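Hekia Robotics Club: Frequently Asked Questions
Last updated Oct 25, 2024

Who can join?

Any student in grades 9 through 12. You do not need to have written code before. If you can use a spreadsheet and read an error message without closing it, you can start.

When does the club meet?

Twice a week after school in the computer lab. The first meeting is for lessons and the second is for project work. If you can only make one, pick project work.

Do we build a robot?

Not this year. The fall project is done in simulation. Each team gets the same virtual arm, the same table and the same set of objects, and writes a program that picks things up and puts them where the task card says. Teams that want to build hardware can talk to Tuấn Lý about the spring project.

What does the practice table look like?

The shared practice file is called Engelbrecht, after the street the school is on. It opens with one arm at the end of a long table, a cup and a bowl within easy reach, and a few odd shapes farther out, like the blue pyramid and the toy jet.

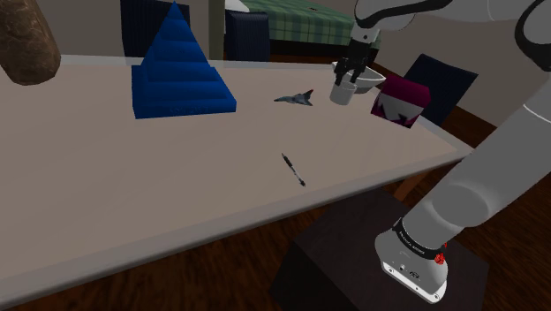
You may move objects in your own copy. Please don't save over the shared one. It has been restored from backup 13 times and the older versions are getting hard to find.

What is the first task?

The cup task. Your program has to grip the cup, lift it, hold it and set it down upright. After that comes the pen, which is harder than it sounds because it lies flat on the table. The jet is optional.

How is the cup task scored?

You get points for a clean grip, for the lift and for the release. Knocking over the cup ends the run. Bumping another object costs points but you can keep going. Each team may submit 2 runs per meeting, and the better one counts.

Why does my gripper keep pushing the cup away?

Usually the fingers are coming down too close to the wall. One finger should end up inside the cup and the other outside, with the wall between them. Open the gripper wider than you think you need, lower it straight down, and close slowly. Check this from the close view before you run the lift.

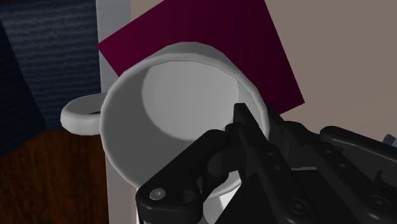
If the grip looks right and the lift still fails, look at your closing force. The default is low. Raise it in small steps and write down each value in the team log — we will ask to see the log before we help.

Can I work from home?

Yes, if your computer can run the simulator. The install guide is on the club page under Ziditz, the name of our file server. The full download is large, so do it at school if your connection is slow. Laptops without a graphics card will run it, but at a lower frame rate.

How big are the teams?

Two or three people. You may choose your own team or ask to be placed in one. Solo entries are allowed for practice but not for the competition.

Is there a competition?

The Uvason Challenge is in November. Last year's top score was 2,433, and our best team finished with roughly 242 fewer points than that. The rules and task cards are handed out at the first meeting of the month.

Does it cost anything?

No. The club pays the entry fee.

I missed a meeting. What should I do?

Read the lesson notes, then run the starter program once on your own copy before you come back. Bring your questions to project work. You don't need to email us first.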